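# 双腕ロボットに肉まんを任せる手順(家事ロボはもう使えるのか問題)

「で、ロボットって家事できるようになったの?」と、会う人ごとに聞かれます。私の答えはいつも同じで、「蒸し器から肉まんを出すくらいなら、条件をそろえれば」。なんとも歯切れが悪い! でもその「条件」の部分にこそノウハウが詰まっているので、今回は手順としてまとめておきます。双腕のアームを持っていて、人が腕をつかんで動かすか、遠隔操作でお手本を取れる環境がある人向けです。

## 1. 台所を再現しようとしない

最初にやりがちな失敗がこれ。私も以前、本物のキッチンっぽく調味料やら布巾やらを並べて、三日ほど溶かしました(腕が醤油差しをなぎ倒すたびに泣いた)。最初は白いテーブルに、電気蒸し器と大きめの皿だけでいいです。皿は蒸し器の右。フタをどちらの腕で開けるかも先に決めてしまいましょう。うちの作業計画、通称「Sukovier」では、左がフタ、右が肉まんと固定しています。
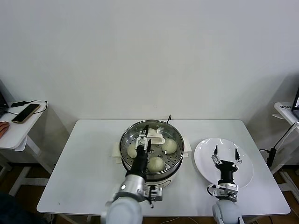 *フタはまだ閉じたまま。左腕は持ち手のそば、右腕は皿の上。*

## 2. フタは「つかむ」より「置く」が難しい

持ち手をつまむところは、わりとすぐできるようになります。問題はそのあと。ガラスのフタは透明で、カメラによっては縁しかまともに見えません。しかも置き場所を間違えると、次の動作で腕がぶつかるんですよね……。

コツは次のとおり。

- フタの置き場所は蒸し器の左側に固定し、お手本を取るたびに変えない
- 下ろす速度は、自分で「遅すぎてイライラする」と思うくらいにする
- 指を開いたら、真上に少し逃がしてから次へ進む

三つ目を抜かすと、指先が持ち手に引っかかったままフタごと連れていってしまいます。あの音は心臓に悪い。

練習のうちは火傷と結露の心配をしたくないので、電源は入れずに冷たい状態でやってください。湯気が入るとカメラの見え方が別物になるので、そこは最後の最後です。

## 3. 肉まんのつかみ方を教える

やわらかくて丸いものは、人間なら何も考えずに持てるのに、二本指のグリッパーだと急に難問になります。真上からまっすぐ下ろすと表面をすべるし、力を入れると潰れる。私が落ち着いたのは、左右の指で胴のいちばん太いあたりを挟み、持ち上げる前に一拍待つやり方です。この一拍があるかないかで、落下がずいぶん減りました。

力の上限はグリッパー側の設定で必ず絞っておくこと。ソフトだけで加減しようとすると、通信が一瞬詰まったときに悲劇が起きます。
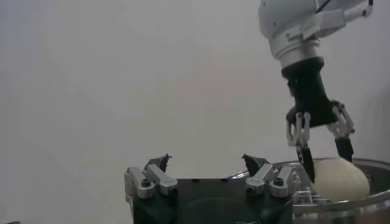
それから、手首カメラの映像は早いうちに一度、自分の目で通しで見てください。頭のカメラからは完璧につかんでいるように見えても、手首側で見ると指が片方しか当たっていない、なんてことがざらにあります。私はこれをサボって、900回分のお手本のうちかなりの数を捨てました。もったいなかったなあ。

もう一つ地味な話。鍋の縁です。金属の縁は光を拾ってギラッとするので、照明の位置が変わると途端に成功率が落ちます。夕方の作業はカーテンを閉めるか、いっそ潔くやめましょう。うちは19時を過ぎたら終わりにしています。

## 4. 皿に置いて、離す

皿の上に来たら、底が触れるところまで下ろしてから指を開きます。「ちょっと高いけどまあいいか」で落とすと、丸いので転がります。ええ、転がりました、何度も。

一個目がうまくいったら、同じ場所に二個目を置こうとしていないか確認を。お手本がいつも皿の真ん中だと、ロボットは律儀に真ん中へ積もうとします。置く位置を少しずつ散らしたお手本を混ぜておくと、だいぶ素直になりますよ。

## 5. 手先を替えるなら最初からやり直すつもりで

二本指から多指ハンドに替えると、できることは増えそうに見えます。実際、持ち手に指をかけるような動きには期待しています。ただ、二本指で取ったお手本がそのまま使えるとは思わないほうがいいです。握る位置も手首の角度も変わるので、手順2からもう一度。面倒ですが、ここを近道しようとして成功した人を私は知りません。

## で、結局もう任せられるの?

この卓上で、この蒸し器で、この並びなら、人がそばについていれば任せられます。台所でひとりで夕飯を、となるとまだまだ。皿の位置がちょっとずれただけで考え込むような子に、沸騰した鍋は預けられません。とはいえ、去年の今ごろはフタすら開けられなかったので、私はけっこう楽観的です。

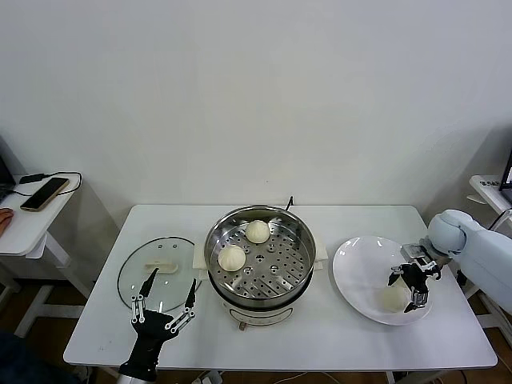
Jui-lin Manからは下書きの段階でこんな返事が来ました。「楽観的すぎると思う。うちの工場だと、ネジを箱に移すだけの作業でも、箱を替えた日に全部止まった。家庭なんて毎日が箱を替えた日でしょう。成功率より、失敗したときに自分で止まれるかどうかを先に書いてほしい」

う、耳が痛い。ということで停止条件を足しておきます。

- グリッパーの開き幅が想定より狭い(=つかみ損ね)なら、その場で止めて腕を上げる
- 同じ動作を3回やり直したら、人を呼んで待機
- 人の手が作業範囲に入ったら、何をしていても停止

二つ目の回数は好みで変えてください。私は短気なので少なめです。蒸気ありの設定値は、7月にまとめて取り直してからこのページに追記します。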